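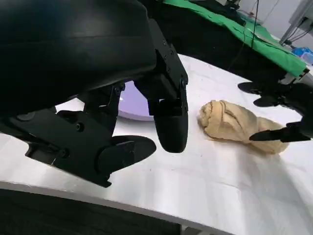 A black robotic hand over a white tabletop, finger and thumb apart.

Unit 4: Where Your Thumb Came From (and Why Your Wrist Bends the Way It Does)
Handout for Human Anatomy for Artists and Makers, Wandton Evening School
Instructor: Forough Karimi

Welcome back! This is my favorite unit of the whole course, so please forgive the length of the handout. Bring a pencil, a soft eraser and your own two hands.

Start with the bones

Each hand and wrist has 27 bones. Eight of them are the carpals, small and lumpy, packed into two rows at the base of the palm. Five are metacarpals, the long bones inside the palm itself. The other 14 are phalanges: three in each finger and only two in the thumb. Feel for them now. Press along the back of your hand from the wrist to a knuckle and you are following one metacarpal the whole way.

Most beginners draw the fingers starting at the webbing, where the skin splits. Look at the back of your hand while you make a loose fist and you'll see the real starting point, the knuckle, sits a good deal farther back. Get that one thing into your drawings and they improve overnight. I have watched it happen in every class I've taught!

The saddle joint

The thumb's metacarpal meets a carpal bone called the trapezium, and the two surfaces are shaped like a pair of saddles, one turned across the other. That lets the thumb swing forward and back, in and out, and with a little rotation thrown in it can roll around to face the fingertips. We call that last movement opposition. Touch your thumb to your little finger and watch the thumbnail turn as it travels – it ends up facing a very different way from where it began.

The pad of flesh at the base of the thumb is the thenar eminence. Three short muscles make up most of it, and you can feel them harden when you pinch. On the little finger side is a thinner pad, the hypothenar eminence. Shade these two masses before you touch the creases. (Fidelina Sotelo's charcoal studies on the back wall show this beautifully, so go and have a look at the break.)

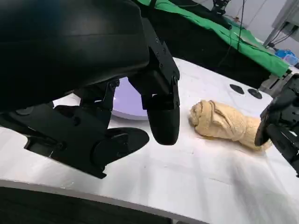

The muscles that do the heavy work of gripping are up in the forearm. Lay one hand on the inside of the other forearm, close to the elbow, and wiggle your fingers. All that movement under the skin is muscle belly, and the pull reaches the fingers through long tendons that slide under a band of tissue at the wrist. The fingers themselves hold tendon, bone, fat, nerves and blood vessels, with almost no muscle of their own.

Try this one, too. Bend your wrist all the way forward and then try to make a tight fist. It's surprisingly weak! The tendons in back are already stretched as far as they care to go, and the ones in front have gone slack. Now tip the wrist back slightly and squeeze again. For figure drawing this matters a great deal: a figure gripping a rope or a hammer with the wrist curled under looks wrong, even to people who couldn't say what bothers them.

Power grip and precision grip

In a power grip the fingers wrap an object against the palm, as with a broom handle. In a precision grip the thumb meets the fingertips, as with a needle or a key. Plenty of everyday jobs mix the two, and carving is a lovely case, with the back fingers clamping the knife while the thumb steers.

For next time

Fill one page with quick hands, 15 in all, two minutes each, no erasing. Then do one slow drawing of your non-drawing hand holding a spoon. Read the chapter on the forearm, up to page 36, and mark anything that confuses you.

Xiomara Whitlock has offered to lead the open drawing hour in August, and Trinity Greenberg will have the plaster casts out from 6:30 p.m. Please lift the casts from underneath, as the fingers snap off easily.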